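New coaches are often told to buy before they sell: a website package, scheduling software, a studio microphone. The Ghaffari program takes the opposite view, and its approach deserves wider support. Early spending should follow paying clients – and stay modest for the first 18 months.

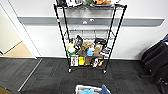 *Wire shelving on casters, on a carpet-tile floor.*

Program fees are a separate matter. At $806, Ghaffari is within reach of most sole operators, but its refund terms should be printed in plain language on the enrolment form.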